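Polling Place Walk-Through, Plesstead Town Hall
Completed April 30, 2022, ahead of the May primary
Inspector: Lowri Powell
Site lead: Archie Farquharson

1. Accessible entrance unlocked and signed
OK. The new signs are terrific! Big letters, clear arrows, and you can read them from the far side of Olleo Street. Please add one more at the parking lot turn.

2. Ramp and handrails
OK, with a note. The ramp is solid and the left rail is firm. The right rail wobbles at the bottom post. Stuart Sowerby has the work order and expects to tighten it this week.

3. Path of travel to the check-in table
OK. Plenty of width the whole way, even at the coat rack. I rolled the test wheelchair through twice and never had to back up.

4. Extension cords taped or covered
Needs work. Two cords cross the walkway behind the booths. Use the rubber covers from the supply closet -- tape peels up by noon.

5. No campaign material within 100 feet
Fix before opening. The boundary is chalked nicely, but there are two yard signs for the Metwally campaign inside it, next to the mailbox. Archie will call their office and ask them to move the signs.
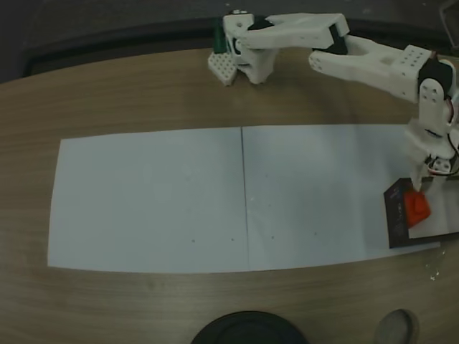 6. Voting booths
OK. We have 6 standing booths and one seated booth, and all of them lock open properly. I love the new layout, with the backs to the wall. It gives voters so much more privacy than the old double row did.

7. Ballot box and seals
OK. Box empty, shown to both party observers, then sealed. Seal number 2525, written in the log and signed by Kamarul Govindasamy and Lena Nowicki.

8. Ballot stock
OK. Delivered in unbroken wrap and locked in the clerk's office.

9. Room capacity posted
OK. The card says 149 and it's at eye level by the door. Keep the line moving along the hallway wall if we get a rush after work (I hope we do!).

10. Exits and extinguishers
Mostly OK. Both exits open freely. The extinguisher tag near the kitchen is out of date, so Stuart is swapping that unit for the spare.

11. Poll worker briefing
Done. Great group this year, with lots of good questions about provisional ballots. Lena is printing the one-page guide again for every table.

Recheck needed on items 2, 4, 5 and 10. Archie to initial each one and leave the sheet in the clerk's tray.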